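Washer walks across the floor on spin, landlord says it's normal
posted in Laundry & Appliances

pinheiro_upstairs
We moved into a second-floor place in August and the front loader that came with it travels. I mean it leaves. Seven inches on a good day, and once it got far enough to pull the drain hose tight and block the closet door with my coat inside. The landlord's position is that all washers do this. I have had other washers and they stayed home.

It only happens on the fast spin. Small loads are worse than big ones, and a single bath mat is the worst of all. I've tried a folded towel under one corner, which it spat out. Is this something I can fix with hand tools, or do I need to spend $435 on the repair guy the landlord's cousin recommends?

heltwood_dave
Don't give anybody $435 yet.

First, rock it. Put your hands on opposite top corners and push down, then try the other two. If it clunks, a foot is short. Loosen the lock nut, turn the foot down until the clunk is gone, then tighten the nut back up against the cabinet. Most people skip the lock nut and then post again in a month. Use a level front to back and side to side, with the machine empty.

Second, ask who moved it in. Front loaders ship with transport bolts through the back panel that hold the tub still. If they were never taken out, it will hop like a frog and eventually wreck something expensive. Look around back for bolt heads where there should be plastic plugs.

Third, quit washing one bath mat. It soaks up water, sits on one side of the drum and pulls everything over. Throw in 2 old towels with it.

zamska99
mine did this i just lean on it

skumetti_laundry
What Dave said, and look at your floor too. Upstairs wood floors bounce, and a perfectly level washer on a bouncy floor will still go sightseeing. Rubber pads under the feet help some. A square of thick plywood screwed into the joists helps more, if your landlord can stand the excitement. Mine lives downstairs on concrete and hasn't budged since I did the feet.

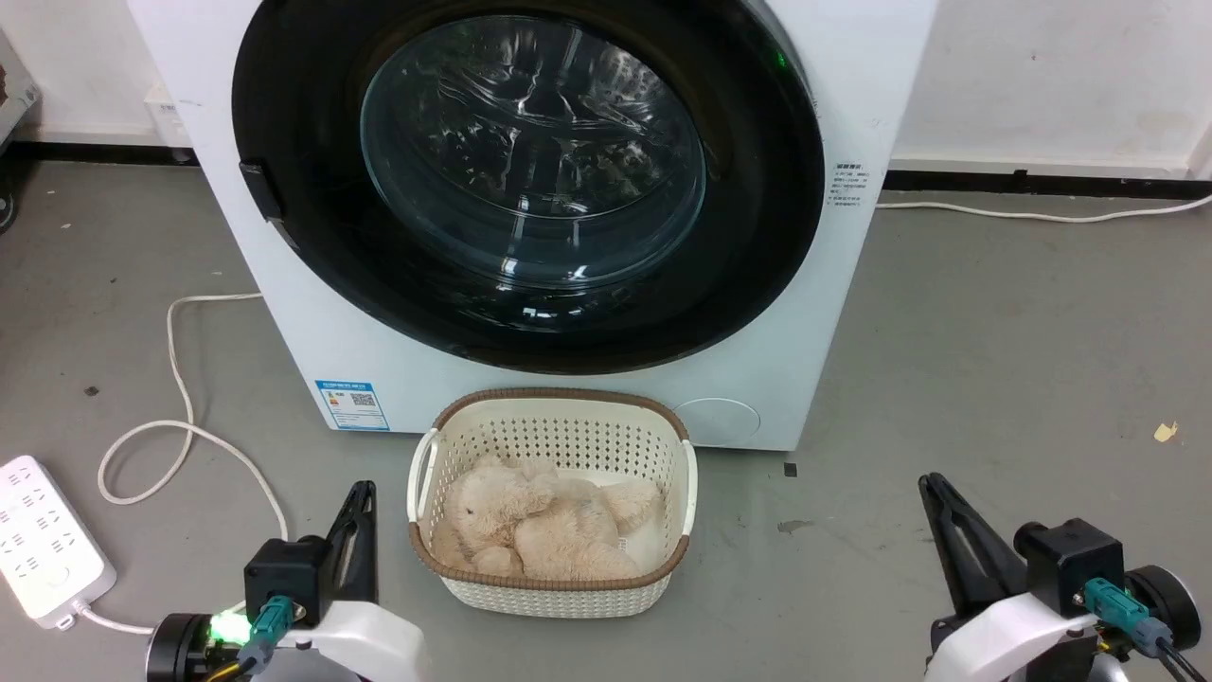

My front loader on its concrete floor.

While you're down there, clean the filter. A clogged one leaves water in the drum, and then the spin starts out lopsided. Put a shallow pan under the cover before you open it. I have recovered enough coins from mine to pay for the pan.

If you've done all that and it still bangs, drop the spin speed a notch and check the shocks under the tub. They wear out, and then no amount of leveling will save you.

pinheiro_upstairs
Transport bolts. All of them, still in there. The landlord says that's normal.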